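Cleaning robots still wait for their turn in Rindale

Rindale, 2 October 2018 - The company Gamadus wants machines to clean small bathrooms in hotels, but for now the lessons come from human hands. Its trial in Rindale has collected 488 short recordings of simple jobs such as picking up a bottle and putting it back beside the sink.

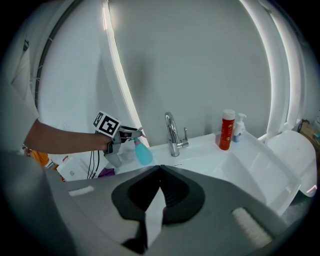 A spray bottle held in a gripper at the washbasin.

The bottle is one of 14 objects in the trial. According to the company, lifting it is the easy part. Pulling a trigger while aiming at a tap is much harder, and wiping afterwards is harder still. A first test without human help is planned for November, with 100 attempts at one task.
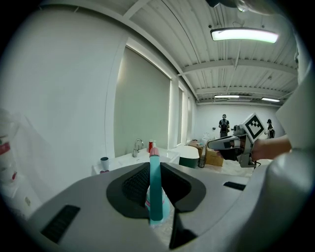
Thodoris Stamatopoulos does not expect quick results. He has cleaned hotel rooms in Trirnavwood for many years, he said, and no two guests leave a sink in the same state - a machine that can only move bottles would give him more work. He would gladly let it try the shower doors first.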